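Brelluso boxing club to stage first home show in spring

Brelluso Amateur Boxing Club will hold its first home show in more than a decade in March, after the club's move to larger premises was approved by the regional association.

The show will take place in the main hall at Saha Leisure Centre, which holds 1000 people when the floor seating is in. Fourteen bouts have been pencilled in, with boxers from Brelluso expected to feature in nine of them. The remaining five will be between visiting clubs, including two from the coast that have sent teams to most of the shows in the district this season.

Doors open at 5.30pm and the first bell is at 6.30pm. Tickets went on sale to members last month and 174 were taken before general sale began. The club says ringside tables have gone but that there are plenty of seats left on the balcony and along the side walls.

The top of the bill is a light-middleweight contest over three rounds of three minutes between Brelluso's senior captain and a southpaw from the Dralirora gym. The pair have met twice before. The home boxer won the first on a split decision, and the second went the other way after he was given a standing count in the last round. Both have since moved up a weight and both have been busy, with four contests each since the summer.

Dralirora will bring seven boxers in all, the largest visiting team on the night. The gym had a good run in the novice championships before Christmas, reaching two finals and winning one at featherweight. Its coaches have said they would prefer the captain's bout to go on before the interval, as the team has a long drive home, but the running order will not be settled until the weigh-in.

There are four women's bouts on the provisional list. The club had only one female carded boxer two years ago and now has six, three of whom are due to box in March. One of them, a bantamweight, will be making her debut. Her opponent has yet to be confirmed after the first choice withdrew with a hand injury. 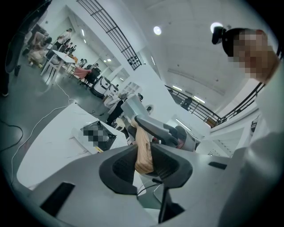
The ring itself has taken up much of the winter. Brelluso sold its old one when it left the Mill Street gym and has been training inside a taped-off square of matting, so a second-hand ring was bought from a club that was closing. It came with its posts, ropes and canvas but several boards in the platform had to be replaced. The new wood has a clear grain of light and dark lines, like the tan piece in the photograph, and will be hidden once the underlay and canvas go down. The ring measures 18 feet inside the ropes and is due to be inspected at the hall on the morning of the show.

The platform and posts cost the club £1774, including delivery, and was paid for out of last year's sponsored run and a grant from Pudanex, the packaging firm on the Saha Road estate. Pudanex will also have its name on the corner pads. A separate set of gloves for the show, in ten-ounce and twelve-ounce sizes, has been lent by the regional association.

Numbers at the club have risen sharply since it moved. Nearly 40 juniors now train on the early evening sessions, and the coaches have split them into two groups by age. The younger group does skills and fitness work only. The older group spars under supervision, with headguards, once the coaches are happy with their defence. A third junior session may be added after Easter if another qualified coach can be found.

Two of the juniors are on the March bill in skills bouts, in which no winner is declared. These will open the show. They will be followed by the youth contests, then the novice seniors, with the interval expected at 8pm. The hall has to be cleared by 11pm under the terms of the booking, and the club has warned that one or two of the later additions could be dropped if the evening runs over.

The last home show was held in the old drill hall, which has since been turned into flats. Since then Brelluso's boxers have fought entirely on the road, and the club has at times struggled to find matches for its heavier seniors. Hosting should help with that, as visiting clubs usually offer return bouts on their own shows. Three have already been agreed for April and May.

Medical cover is in place, with a doctor at ringside throughout and an ambulance crew on site from the weigh-in onwards. All boxers must bring their medical cards. Those travelling are asked to be at the hall by 2.30pm, and anyone who misses the doctor's check will not be allowed to box.

Spectators are being advised to use the upper car park at the leisure centre, as the lower one will be closed for the ring lorry and the visiting teams' minibuses. The swimming pool and gym will stay open until their normal times. No food or drink may be brought into the main hall, but the café will be serving until the end of the interval.

Balcony tickets are £12 for adults and £6 for under-16s, who must be with an adult. They can be bought at the leisure centre reception or at the boxing club on training nights. Any left over will be sold on the door.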